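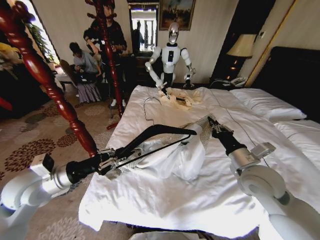
How to wash wool and knitwear when you are traveling

I travel for work around 9 months of the year, and for the first years I destroyed many sweaters. Some went to the hotel laundry and came back in the size of a child. Others I washed myself in water that was too warm. This page explains the way I do it now. It needs only a sink, a little soap and two towels.

What to pack

A small bottle of wool detergent. I use the one from Wedier, but any liquid for wool and silk is good. Do not use the hotel shampoo if it is a "2 in 1", the conditioner stays in the fibers and the sweater feels greasy afterwards.

One mesh laundry bag, medium size. It weighs nothing and you can also keep your dirty socks in it.

A flat rubber sink stopper. In many old hotels the plug does not close well. Mine is from Antal and it fits almost every sink I have met.

Before you wash

Read the label. If it says dry clean only, believe it, at least until you are home. If it says hand wash, or if the label is gone, continue with the steps.

Turn the sweater inside out and look at the cuffs and under the arms. Stains from deodorant need a drop of detergent directly on them, and 6 minutes of waiting. Please do not rub. Press the soap into the fabric with your thumb.

Clean the sink also. I had once a cream cardigan with a line of brown hair color from the guest before me, and this line never came out.

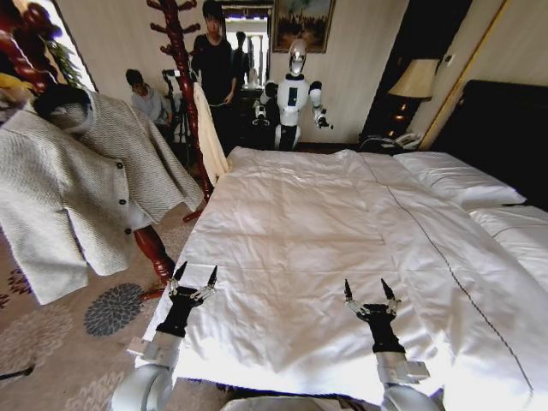
Washing

Fill the sink with cool water. If you put your wrist in and you feel neither warm nor cold, it is right. Add one small capful of detergent and mix it with your hand before the sweater goes in.

Push the sweater down until it is completely under the water. Then squeeze it softly, let it go, and squeeze again in another place. After 4 minutes of this, leave it to rest for 9 minutes. Longer is not better, especially for dark colors.

Let the water out with the sweater still in the sink, and press it against the side. Never lift a wet sweater by the shoulders. A sweater that weighs 400 grams when dry becomes very heavy with water, and the sleeves will grow.

Rinse with water of the same temperature. This is important, the change from cool to warm is what makes wool shrink for many people. Repeat until there is no foam.

Taking the water out

Put a dry bath towel on the floor or on the luggage bench, lay the sweater on it, and roll both together like a pancake. Kneel on the roll and move slowly from one end to the other. Open it, change to the second towel, and do it again. My colleague Yolanda Calvo does this with only one towel, but her sweaters are thinner than mine.

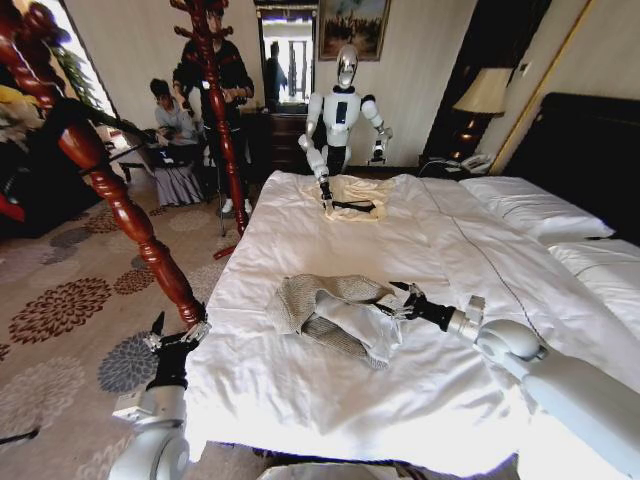 Drying

Lay the sweater flat and give it its shape back with your hands. Pull the sleeves straight and close the buttons if there are any. A desk with a dry towel on it works well, or the luggage bench.

Keep it away from the radiator and do not use the hair dryer on hot. On cold it is allowed, but it takes a long time and the people next door will not love you.

Turn the sweater over in the morning. Thin merino is usually dry after one night if the room has air conditioning. Thick wool needs two nights, so I never wash it on the last evening. In Zirnach, in March, I had to leave with a wet pullover in a plastic bag and it smelled like a dog for a week.

If it shrank already

Sometimes you can save a part of it. Soak it in cool water with a spoon of hair conditioner (here the conditioner helps), press the water out in a towel, and stretch it gently while it is damp, a little in each direction. Brenda Whitlock from our Rodel office got back a vest in this way, almost to the old size. If the wool is already thick and hard like felt, it will stay so.

Last updated 17 June 2021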